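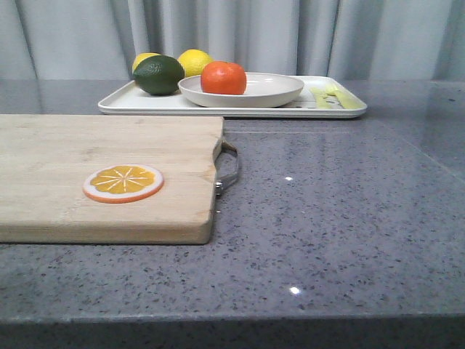
Cutting board and toy orange slice on the speckled counter

Mineral oil or board cream?
Posted by Nuter, Apr 19, 2019

I've been wiping my wood cutting board with plain mineral oil since August. It looks fine for a week and then it's dull again. My sister uses Dernutell board cream and says one coat lasts her all winter. Is the cream worth buying, or am I putting the oil on wrong? 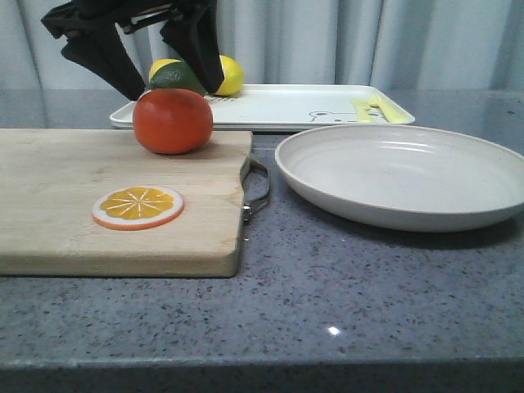

Lu
How long do you leave the oil on? It needs to sit overnight. Wipe off what's left in the morning and do it again the next night, three or four times.
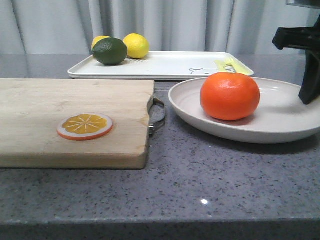
If the surface feels fuzzy after washing, sand it with 80 grit first, then something finer. Do both faces and the ends. The ends drink up the most.

Kusto
cream is just oil with wax in it. I use it on top of the oil
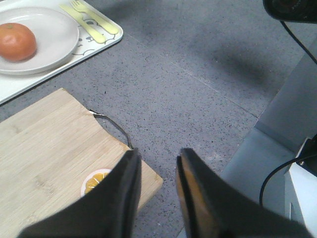
and buff it with an old T-shirt. Don't use olive oil, it goes rancid. No dishwasher either.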